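Ticket 400: pink cup from the Erus set
Site: Rernivden
Status: open

We received the Erus tumblers in July. The pink one does not fit inside the others when we stack them. It goes in halfway and then it stays there. I have washed it by hand and tried again, with the same result.
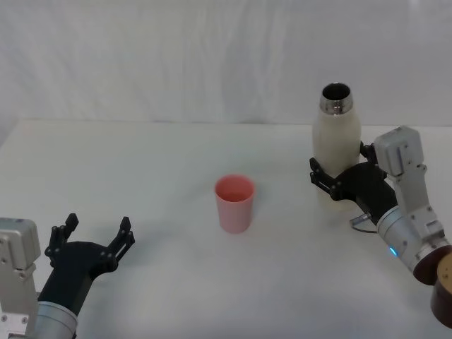 Attachment 1: the pink cup, standing upright, empty.

The other 3 cups stack well. Could Odinthorpe please check if the pink one belongs to a different size? If yes, we would like to exchange it. I can measure the rim if it helps you.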